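**13. Mai 2020 — Tischregal, Kleinteile, Stifteköcher**

Fortsetzung der Notizen vom April. Zweistöckiges Tischregal, schwarzes Metallgestell, zwei helle Holzböden. Tragfähigkeit laut Lieferschein (Niskanen) 18 kg je Boden, von uns nicht nachgeprüft. Standort hinten mittig auf dem Tisch. Weißes Gerät oben rechts, Stifteköcher aus schwarzem Lochmetall unten links. Kleinteile vorerst auf beiden Böden. 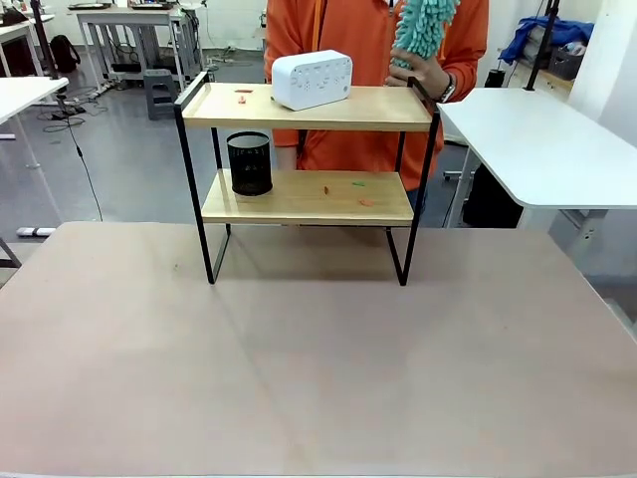
Vorgabe von Harriet Pettigrew: Kleinteile nach Farbe trennen, Orange und Rot zusammen, Grün separat. Sortierschalen von Clarnix sind bestellt, 48 Stück, Lieferung nach Plirnevport. Bis dahin keine Teile in den Köcher legen — sie verklemmen sich am Boden und lassen sich nur durch Umdrehen lösen.

Offene Tischfläche als Zwischenablage: Teile einzeln auslegen, Abstand halten, nicht stapeln. Blassgelb ist auf der beigen Platte schlecht zu erkennen, Grün und Rot sind unkritisch. Für die gelben Teile dunkle Unterlage testen (Ruvona, matt, 70 cm breit).

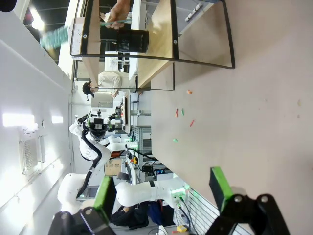 Abwischen der Böden mit trockener Bürste, kein Reiniger auf dem Holz. Reihenfolge: oberer Boden, unterer Boden, Tischplatte.

Offen:

- Schrauben am Gestell nachziehen, 2 Nm
- Filzgleiter unter die Beine
- Etiketten für die Schalen, Schriftgröße mit Harriet klären
- Maß zwischen den Böden nehmen, fehlt im Datenblatt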